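Keep the small table clear

Meeting rooms are usually specified by the number of chairs they hold. I would start with the table. For short tasks done by hand, a plain white round top on a single central post is the better choice, and most offices buy too few of them.

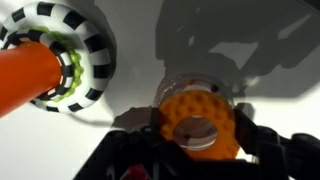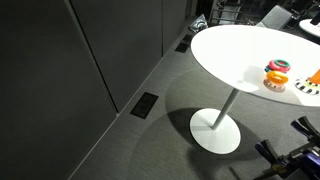 Surface and support

A white top makes small coloured parts easy to find. Orange on white needs no searching; orange on a wood-grain finish does. The cost is glare. Under strong side light a white surface reflects heavily, and shadows on it have hard edges. Huw Bowen regards this as a fault in the table. I regard it as a fault in the lighting plan.

A pedestal leaves the carpet open on all sides, so floor grilles along a wall stay uncovered. Four legs rarely manage that.

Storage

My objection is to permanent occupation. A stacking toy takes up little space, but once it lives on the table, so do the cables and the cups. At Wolora we set a limit of 2 items left out overnight. By Thursday it had been ignored. A shelf within reach of the table would do more than the rule did.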